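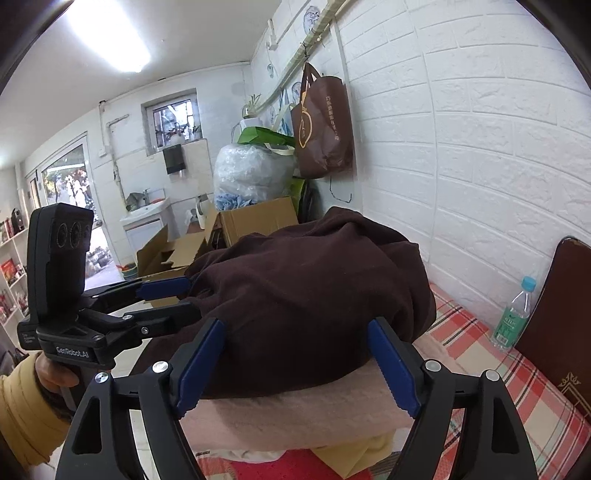
Buying the Kit: Equipment Planning Report
Household Cloth Handling Project, Restrepo group

When we started in September I figured the equipment part of this project would take an afternoon. Make a list, find prices, send it in, go get tacos. It ended up being most of my job for the term, so this report is the story of the shopping list: what we asked for, what we cut, and what I'd put at the top if I had to do it again.

Our project is teaching a robot arm to pick up and fold household cloth (towels, blankets, sweatshirts, all the floppy stuff). Before the arm can learn anything it needs examples, and we decided early on to collect those with hand-held grippers that a person carries around and squeezes. The big plus is that you can work wherever the laundry is. You can do a whole session on a bed! You don't have to bolt anything down or book the arm, and the arm is booked pretty much always.

The budget

We got $2375 for the term. The grippers were on loan from the department, so none of that money had to cover them, and thank goodness, or this would be a very short report. My first draft of the list blew right past the total before I'd even added shipping. I'd put in a fancy workstation, two of every cable, and a rolling cart that I still kind of want.

The second draft was built around a cap of $2000 for anything we'd have to order, with the rest held back for stuff that breaks or runs out. I fought for that cushion and I'm glad I did. It paid for replacement jaw pads, a second charger and a lot of boring little things like screws and zip ties.

Storage was the biggest line

I compared drives from Flotasus and Grasent. Grasent was cheaper for the same space, but the Flotasus one came with a longer warranty and a case I wasn't scared to toss in a backpack. We went with Flotasus. Video eats space way faster than I guessed, and my estimate was based on one short test where we mostly stood around talking. If you're planning something like this, record a real session first, look at how big the folder is, and then go shopping.

Batteries and chargers

My mistake, totally. I planned for one set per gripper, and I planned for them to charge at lunch. Well, with two grippers going at once everything runs down together, and then you're all sitting there staring at the same power strip. The second charger fixed most of it. A spare set of batteries would have fixed the rest, and it's on the list for next term.

Cloth

You'd think this would be free. We did get a lot from people's closets, but we kept ending up with the same kind of thing, mid-size and cotton. So I bought 38 pieces from a thrift store on a Sunday, going for different weights and textures: thin towels, thick ones, a couple of blankets, fleece, something scratchy that might be a tablecloth. Colors matter too. A dark item on a dark sheet gives you pretty sad footage, so I'd budget for a few plain sheets in light colors as well as the patterned ones. This was the cheapest line on the sheet and I think it did the most for us per dollar.

Things I forgot

Bins with lids. Labels. A lint roller (seriously, the pads pick up fuzz). Some way to get all of it from one place to another, which is where the Bivstead folding crate came in, and I love that crate. It took over 30 minutes to pack up after our first session and a lot less once everything had a spot.

Next term's list

Spare batteries, a second drive for backups, two more sets of jaw pads, light sheets, and another Bivstead crate. I've left the rolling cart on there at the very bottom in case somebody's feeling generous. The spreadsheet with prices and order links is in the group folder, and the tab called "real one" is the one to use.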